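Visit report: Skirkwood reuse and sorting hall

Wednesday, March 4, 2020

Our group went to see the Skirkwood hall because the council is due to decide later this year what happens to bulky waste in our district. At present nearly all of it goes in the same skip at the household tip and then to landfill. Skirkwood has taken a different line and we wanted to see how it runs on an ordinary working day.

We were met at the gate by Brynhildur Þorgeirsson, the site manager. She gave us hi-vis vests and a short safety talk, and then took us in by the public entrance, the same way residents come with their cars. Drivers stop at a hut and say what they have brought. Anything that could be used again is sent to the left, and everything else carries on up the ramp to the skips. The hut is the part of the site she is keenest on. When it opened, residents were only asked to read a sign, and most drove straight past it to the ramp.

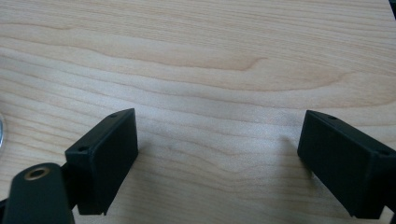 Furniture is the largest part of what comes in on the left-hand side. Each piece is checked for damp, woodworm and loose joints, and sofas need their fire label or they can't be sold on. Tables are the easiest thing to place. A pale wooden top with a smooth surface and a clear grain will usually find a buyer within the week, while dark wardrobes can sit for months. Ms Þorgeirsson said that wardrobes are the main reason they are always short of floor space, and that she would turn more of them away if the alternative were not the skip.

Repairs are done in a workshop behind the hall, run under contract by a joinery firm called Hallgrímsson. There are two benches and a small spray room. The firm takes on trainees from the town, and 16 have finished the course so far. We spoke to one of the current group, who was regluing a chair. He said the work was steady and the heating was poor.

From there we crossed the yard to the sorting line, which deals with mixed household recycling from the kerbside lorries. The machinery was supplied by Trindeck. It is noisy and we could hear very little of the explanation, so we went up to the cabin to ask our questions. Glass comes off first, then paper and card, then cans by magnet. Plastics are still picked by hand. Film and carrier bags wrap themselves around the rollers, and the line is stopped twice a shift to cut them out. We asked whether a bag ban would solve this. The answer was that bread bags and packaging film cause as much trouble as carriers.

Figures were given to us on a printed sheet. Last year 54 per cent of the material brought to the left-hand side was sold or given away. The rest was broken up for timber and metal, or went up the ramp after all. The sheet did not give a figure for the site as a whole and we have asked for one.

The reuse shop is at the front of the building and is called Grimar. It opens six days a week and prices are low. Kitchen goods and tableware are on open shelves, with the larger furniture behind. Delivery costs extra and is limited to the town. Several of us thought the shop was the most useful part of the visit, and also the part that would be hardest to copy here, as our own tip has no building on it and no bus stop near it.

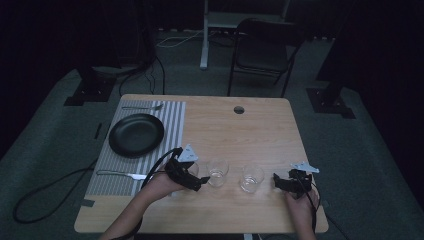 Table with placemat, black plate, cutlery and two glasses.

Over tea we asked about money. The shop covers its own wages but not the rent on the hall, which the council pays. The saving on landfill charges is meant to make up the difference, and in the first year it did not. Ms Þorgeirsson was open about this. She put it down to the opening date, which slipped to October and missed the busy summer months at the tip.

A few points to take to the next meeting. A staffed hut at our own tip could be tried without a new building, if a dry container were put beside it. We need to find out who would be liable for electrical goods, which Skirkwood tests on site and we could not. The lease on the old bus depot should be looked at before it is let to someone else. Copies of the printed sheet are available from the secretary, and the unanswered question about the overall figure will be followed up by letter.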